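How Does a Robot Know What to Pick Up?

Ask your little brother to put the snacks on the tray. He will look at the table, spot the snacks, and eat one. A robot can't do the last part, and for a long time it couldn't do the first part very well either.

The arms and hands get all the attention, but they are a bit like a bicycle. Very nice, going nowhere without a rider. In a robot, the rider is software, a big pile of instructions written by people who drink too much coffee. At Plalley, the software that runs a robot's hands is split into parts, and each part has its own job to worry about.

The first part is called perception. That's a grown-up word for noticing things. A camera sends in a picture, but to a computer a picture is only a long list of numbers, one set for each tiny dot of color. The perception program is called Vostlow, and it has to work out which dots belong together. Are those orange dots a bag of snacks? Where does the bag stop and the tablecloth begin?

You learned to do this as a baby, mostly by grabbing things and chewing them. Vostlow learned by studying 3,000 pictures of tables. In 1,206 of them, at least one thing was partly hidden behind another thing, just to be mean.

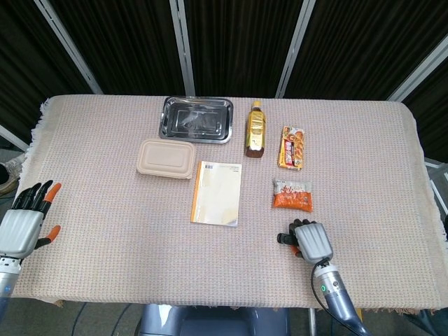 Some things are harder than others. Shiny metal is a pest, as it reflects the lights and looks different every time you move your head. Clear plastic is worse, because the camera looks straight through it. And a crinkly bag never has the same shape twice. A notebook, on the other hand, is a dream. It is flat, it has corners, and it stays put.

Once the robot knows what is where, the second part takes over. It's called planning. Say the job is "put the notebook on the tray." The planner, Itex, has to choose which hand to use, and then find a path through the air that doesn't go through a bottle of tea. Itex tries out some 30 paths in its imagination before the arm moves at all. Most of them are terrible. It throws those away and keeps the best one, and you never hear about the one where the tea went everywhere.

The third part is control, and it is the fussy one. A plan says "go there." Control works out how hard each motor should push, checks where the hand has got to, and fixes the mistake. Then it does that again, and again, many times every second. Try touching your nose with your eyes shut. If you missed and corrected yourself, you were doing control. If you poked your eye, your control needs an update.

What happens when the robot gets it wrong? The people who write the software look back at what the camera saw and what the planner chose, and go hunting for the mistake. Programmers call a mistake a bug. One bug at Plalley made the robot mix up left and right. It took 2 afternoons to find and one minus sign to fix.

Try it yourself: put a blindfold on a friend (ask first) and guide their hand to a spoon on the table using only words. You are the perception and the planning. Your friend is the control. Keep the drinks in another room.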